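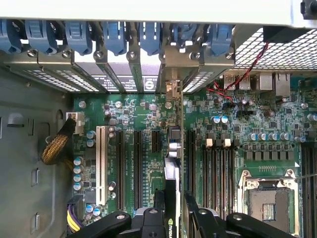 About Garnunwood Computer Repair School

Search this site Enter keywords Go

Welcome, and thank you for stopping by! Garnunwood is a small evening school for grown-ups who would like to fix computers for a living, or who are simply tired of paying someone else to do it. Vasilică Crăciun started teaching in a rented room over a bakery, with two benches and a box of old power supplies, and a good many of our students still ask him about the smell of the rolls (cinnamon, mostly).

We have grown a little since then – over 602 people have finished the basic course – but classes are kept small enough that your teacher will know your name by the first coffee break. Bogdan Voicu runs the hardware evenings and Vasilică takes networking, along with anybody who is nervous about starting over at fifty. He did it himself, after many years driving a delivery truck, and he is always glad to talk about it.
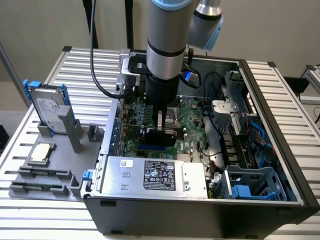 GARNUNWOOD – August

Enrollment for the fall term is open, and we are so pleased to be offering three courses this time. The new one covers desktop upgrades, from memory and expansion cards through to choosing a machine worth upgrading in the first place.
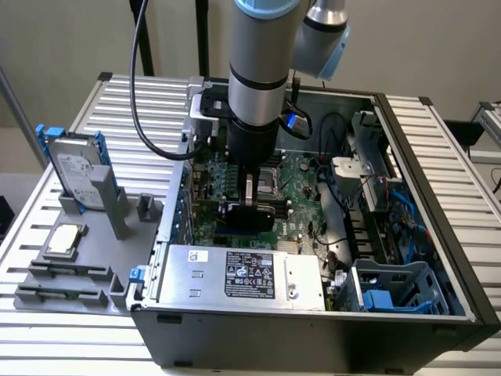 Inside an open desktop tower.

Doors open at 6:30 p.m. and the kettle goes on shortly before. You'll find us at 2130 Demau Road, second floor, and parking behind the building is free in the evening. Bring a notebook and a sweater, as the room takes its time warming up.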